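datasets / food / wevik-snack-prices

# wevik-snack-prices

Hi! So this is my little pile of snack and drink prices from corner shops in and near Fostville. I started it because I was sure the same bag of pretzels cost a different amount on every street, and I got tired of arguing about it without numbers. I named it after Wevik, the street I live on, before it grew past one street. Too late to rename it now (the scripts all have the name baked in, sorry).

## What's in it

One CSV, `prices.csv`, with 286 rows. Each row is one item in one shop on one visit. The columns:

- `shop`: short code, see `shops.txt`
- `item`: what I'd call it out loud, lowercase
- `kind`: chips, candy, drink, pouch, bar, other
- `size`: grams or milliliters, copied from the pack
- `price`: shelf price in cents, before tax
- `deal`: 1 if there was a sticker or a two-for offer
- `month`: just the month, I never wrote down the day

Six shops so far. Three are in Fostville proper, the rest are out toward Mundcombe, where I go for work anyway. The Keogh rows are all from the shop by the bus station, and they run high, so leave them out if you want a "normal" average. I left them in!

## How I collect it

I walk in, buy a thing or two, and type prices into my phone while I pretend to be texting. When I get home I check the stuff I bought against the receipt. Almost 40 rows have been checked that way and the rest are shelf price only.

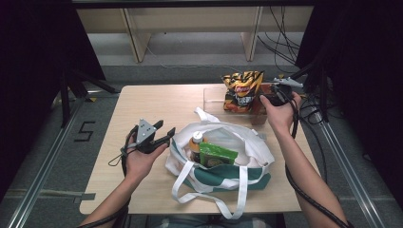
*Tote bag with a bottle and a green snack pouch, chips toward the back.*

Sizes are the part I mess up most. Drinks are fine, but pouches sometimes print two weights and in the early rows I grabbed whichever was bigger. I fixed the ones I could find in February. If a pouch looks weirdly cheap per gram, that's probably one I missed.

## Things to know before you use it

Multipacks are in there as one item with the total size, so don't treat them as singles. Blank `deal` means I forgot to look, it doesn't mean zero. Also I buy what I like, so there's way too much salty stuff and hardly any chocolate. Please don't build an inflation model on this, it's one person with a sweet spot for chips.

## License

Do what you want with it, a link back would be nice. If you fix a row, open a pull request and tell me which shop.

6 comments · 3 shares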